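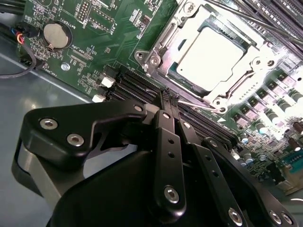

What is a grasp planner?
It's the piece of software that decides where a robot's fingers should go, which way they should point, and how wide they should open before they close on something.

Grasp planner (software)

I've been keeping this entry up since Lurdes Leitão handed it over to me, so if something's out of date, that's on me! A grasp planner sits between perception (the part that works out what the camera is looking at) and control (the part that moves the motors). It takes in a guess about the world and hands back a pose, usually a short list of them with a score on each.

How it works
Most planners I've used go through the same loop. You get a depth image or a 3D model, you sample a pile of possible finger positions, you throw out the ones that would hit something, and you rank whatever's left. Kevetti, the planner I know best, samples 412 candidates per pass by default and keeps the top 11. You can turn that up, but then you sit there waiting, and on crowded objects the extra ones mostly get thrown out anyway.

Pimau does it differently. It learned its scores from recorded grasps and skips the sampling step, so it's quick, but it's also hard to argue with when it picks something silly.

Tight spaces
Electronics are where planners earn their keep, or don't. A computer motherboard still mounted in its metal case is a good test: memory slots in close rows, white retention clips sticking up at the ends, tall capacitors standing off to one side, and a shiny processor frame that throws glare straight back into a wrist camera. Glare is a pain because a lot of depth sensors read it as a hole, and the planner will happily send a finger into a hole. I mask out the bright patches first and fill them in from a board model if I have one (Lellmont ships a decent masking tool for this).

The other thing that bites people is finger shape. Planners love to treat a gripper as two flat boxes, but linkage fingers have knuckles that swing outward as they move, and those need room too. Load the full hand model, please, even if it's slower!

Wrist camera or fixed camera
A wrist camera gives you a close view right up to contact, with the fingers taking up a good part of it. A fixed camera sees the whole bench and loses the small stuff. Rey, the scheduler I run on top of all this, can switch between them partway through a reach. That took me 9 tries to set up the first time, mostly my own fault for mixing up two coordinate frames.

Versions
Kevetti 8 came out in December and changed the score format, so older config files need converting. Pimau reads both.

See also: motion planning, hand-eye calibration, force control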